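Print this page | E-mail this page

# Tarketico wrist-camera set: grip dropouts

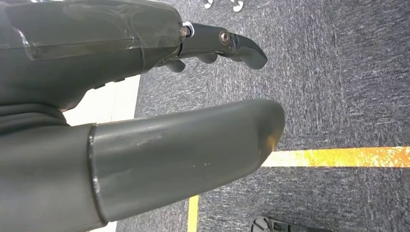
Welcome! The set covers a fault we chased for most of January, and we are really pleased to be able to share it. The hand on our Stirudar arm would close on an object, report a good grip, and then let the thumb go slack part way through the lift. The controller logged nothing. If you work on slip detection or on telling when a hand is lying about its own state, please dig in, there is a lot to find.

## What is in it

2,864 short recordings from the wrist camera, each with joint positions, motor current and the controller's own grip flag. Of these, 937 contain a dropout. The rest are normal lifts, missed grasps and idle moves between picks, all left in on purpose (a detector that only ever sees failures is no fun to test).

The view is close. Finger and thumb take up a lot of it, and what's left is mostly the carpet and the yellow floor tape. Clips with no object in the grip are labelled `open`.

## The fault

Gonzalo Urquijo found it on a Thursday evening after everyone else had given up and gone for the bus. The thumb motor cable was being pinched whenever the wrist rolled past a certain angle with the thumb closed. Current fell to nothing for up to 400 milliseconds, the brake did not engage, and the position reading simply held its last value. So the grip flag stayed true the whole time! You can see it beautifully in the current trace once you know where to look.

We rerouted the cable and changed the controller so that a frozen position reading now stops the arm. Recordings made after the repair are in the `sorensen` folder, named after the test routine we used. There were 2 dropouts in that folder and we have not explained either of them. Ideas very welcome.

## Safety

A dropped object can roll or bounce outside the marked area. Please don't replay these trajectories on a real arm without a working stop on the thumb circuit, and keep feet and hands clear while you do.

## Known problems

- Motor current is missing from some of the early clips. The column is there but blank.
- Dropout start times were marked by hand from the current trace, so expect a little wobble.
- Clips labelled `unsure` were argued over and never settled.
- The loader for the old Flotanska format still reads the thumb angle with the wrong sign. Flip it yourself for now.

## Corrections

Send label fixes to Gonzalo with the clip number and what you think it should be. He does read them all, and several have already gone in.

Print | E-mail to a colleague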